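Workshop Tips: Teaching a Gripper to Put the Silverware Away

Sorting flatware is the chore everyone hands to a child, and the one a robot does worst. If you are recording demonstrations with hand-held grippers, or driving an arm by remote, the tips below will save you an afternoon. I collected them the slow way, which is to say I made the mistakes and Anel Mkhize wrote them down.

Clear the practice run out of your system first. Everyone's first 9 demos are garbage. Throw them out without looking and spare yourself the embarrassment.

Slow down, then slow down less. Beginners move like they're defusing something. The robot will copy that faithfully, and you will own a machine that needs a coffee break between forks. Aim for the pace of a person setting a table for relatives they like.

Pick a side and stay on it. If the left hand takes chopsticks in the first take, the left hand takes chopsticks in all of them. Changing your mind halfway through a session teaches the robot to change its mind too, usually over the basket. 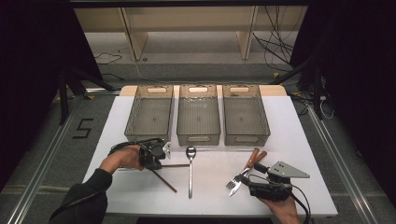
Three baskets, one spoon, a pair of chopsticks, and a fork and knife that need untangling.

Mess up the start on purpose. Lay everything out parallel every time and your robot will be a genius at parallel. Cross a couple of pieces. Turn a handle the wrong way. Lesego Xaba tosses hers down like she's losing at cards, and her recordings train better than mine, a fact she brings up at lunch.

Leave the baskets alone. Vary the silverware all you like, but settle on basket positions before you vary those as well. Strips of masking tape at the corners will get you back to the same spot after someone wipes the table.

Grab the handle a little behind the balance point. A spoon picked up by the tip of its handle swings, and the swing ends up in your data. Thin round things are worse. For chopsticks, close the jaws, wait a beat, then lift. Take one at a time unless you enjoy picking them off the floor.

Let go low. Dropping a knife from height makes a satisfying noise and a terrible example.

Mind the cable. Route it back along the forearm and leave some slack at the wrist. A cable that tugs will bend your path in ways you don't notice until playback.

Don't fix a fumble by pretending it didn't happen. If you miss, back off and try again cleanly, and keep the take. Recoveries are worth having. If you miss four times and start muttering, bin it.

Stop at 70 takes. I once went to 111 in one sitting and the last batch looked like it was performed by my grandfather's ghost. Shake your hands out, eat something, come back.

Label before you leave the room. "Forks good" will mean nothing to you by October.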